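Garage Bench Tips: Looking After Your Wakeboard and Water Ski Gear

Nineteen years of towing people around Trorow Lake have taught me that a binding rarely dies on the water. It dies in the garage, in February, under a bag of potting soil. These are the habits that have kept ours going.

Rinse first, argue later
Fresh water on everything, straps and screws included. Lake water counts as dirty even when it looks lovely in the brochure. Leave the laces loose and the tongues pulled forward, then stand the board in the shade. A hot driveway will curl a foam liner by lunchtime.

Screws
Back each mounting screw out once a season, wipe the threads and put it back by hand. Two dabs of thread locker will do, and the non-permanent kind, please. My brother-in-law used the other kind and now owns a board that fits exactly one pair of feet.

Smelly liners
Baking soda, overnight, shaken out in the morning. Heather Dalgleish swears by crumpled newspaper changed twice a day, and her boat does smell better than mine – though she also has fewer teenagers.

Tow ropes
Coil them in big loops and hang them on a wide peg. A nail puts a kink in the line that will still be there in August. Check the handle end for fuzz, and if it looks like a bottle brush, retire the rope to tying down tarps.

Small dings
Sand lightly, fill with two-part epoxy, and go inside. The hard part is going inside. Poking it at the 23-minute mark to see how it's doing leaves a fingerprint, and I have a board with 27 of them.

Vests
Hang them on a thick hanger, zipped, away from the water heater. Squashed foam stays squashed.

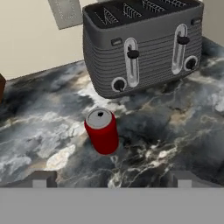 Fins
Take them off before storage and tape the screws to the fin itself. A jar marked "fin screws" is where you will find everything else.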